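Learning to Tip and Pour from Demonstrations: Collection Report
Nesamberg Project, final-year group work
Dede Owusu and group
Supervisor: Tahira Farooqui
March 2018

1. Purpose

The project set out to gather a set of demonstrations from which a learning system could be trained to move dry granular material from one container to another. This report covers the gathering only. Training and testing are dealt with in the second report, written by the other half of the group.

Granular material was chosen over water for two practical reasons. A spill does not harm the arm, and the amount moved can be weighed afterwards without waiting for anything to dry. It also gives the learner a harder problem than solid blocks, as the heap has no fixed shape and shifts as the cup is tilted.

2. Recording

Each demonstration was driven by a group member through the Pisix hand controller. Joint positions, gripper opening and camera streams were written to one log per demonstration. The wrist camera gives the only close view of the material inside a held cup, and most of the labelling was done from it.

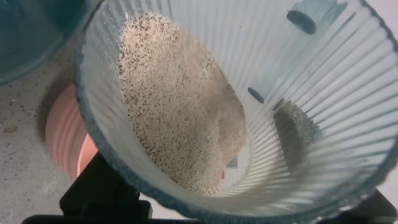

Tahira Farooqui asked at the interim review whether the labels would agree from one person to the next, given that "mostly empty" had not been defined anywhere. They did not agree. The label was dropped and replaced by the weight left in the cup, taken on a kitchen scale at the end of each demonstration.

Drivers were told to keep a steady pace and not to correct small errors twice. A correction made once was kept in the log, on the view that the learner should see recoveries as well as clean runs.

3. Starting layouts

A demonstration began from one of 13 layouts, drawn on a sheet and picked by a short script. Between demonstrations the driver moved the containers by hand to match the sheet. Placing was by eye, which gave a useful amount of spread within each layout.

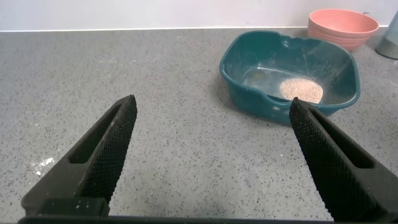
Leftover material was the main source of disagreement over when a layout counted as reset. The first version of the rules asked for clean containers and a clean counter every time, and this proved too slow. The later version allowed residue in either place, provided that it was noted. A small oval pile on the floor of the basin, with a pale smudge on the counter some way off, would be entered as two notes: one for the container and one for the surface. The Borkowska log format has a free text field for this, and we used it without changes.

4. Head view

The head camera was used for checking layouts and for finding the point at which the wrist blocks the containers. It was not moved between sessions. Its weak point is plain from the recordings – once the wrist is over the work area, the part that matters most is behind the hardware.

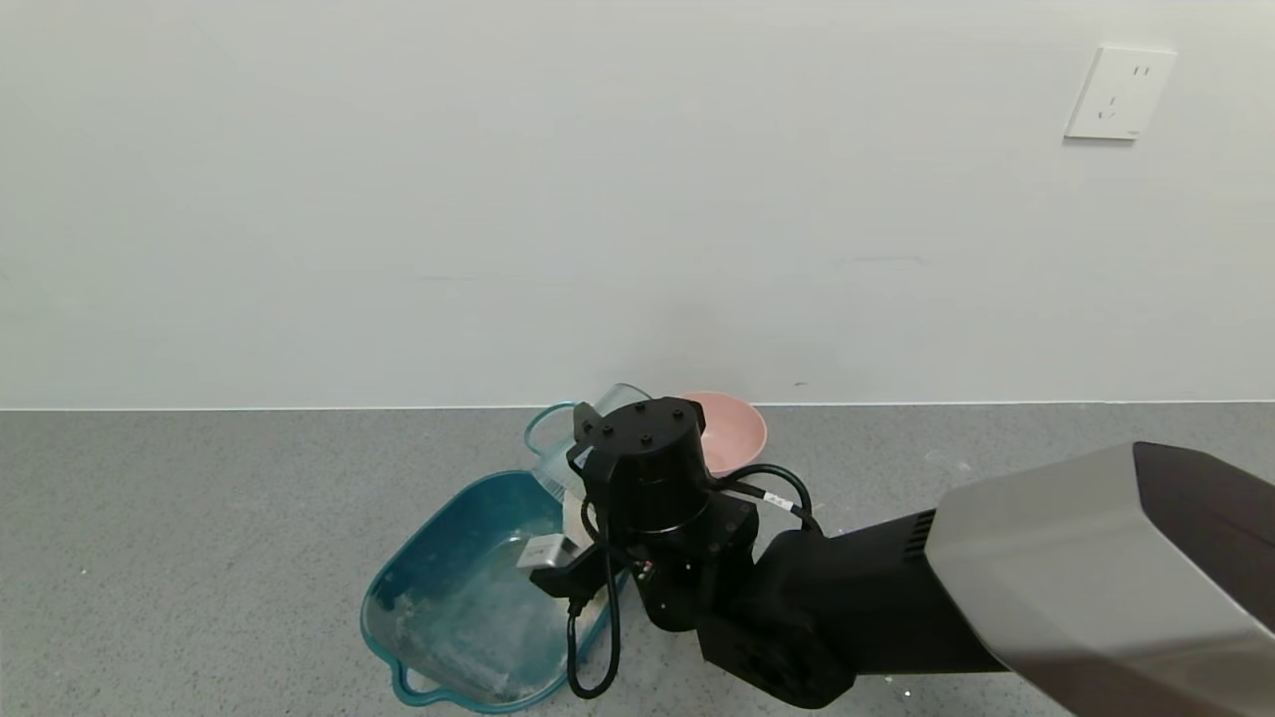

Fig. 3. Head view with the wrist between the teal tray and the pink bowl; the clear vessel is partly hidden.

For this reason we kept both streams for every demonstration, even where one seemed to add little. A learner given the head view alone would have to guess at the state of the cup during the pour.

5. Yield and rejected logs

The plan allowed for up to 400 demonstrations. We recorded 343 before the arm had to be returned to the Olham teaching laboratory. Of these, 71 were rejected, mostly for dropped wrist frames or a missing end weight. Rejected logs were kept in a separate folder with the reason given in the file header.

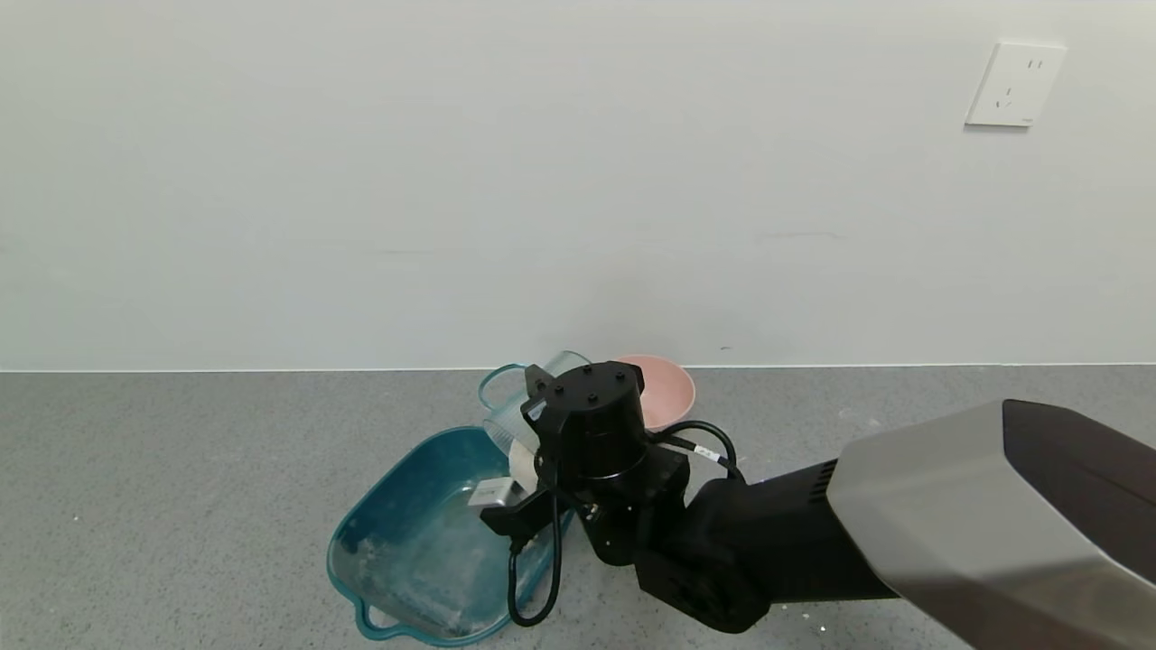
Fig. 4. Head view showing the cables around the wrist and the hanging loop in front of the basin.

Cable position was not recorded as a variable. It should have been, as a hanging loop changes how much of a container can be seen from the head. We suggest that the next group clip the cables in one place before starting and leave them there.

6. Remaining work

The end weights from the October sessions still need to be copied from paper into the logs. The layout script and the rules for residue notes are in the appendix.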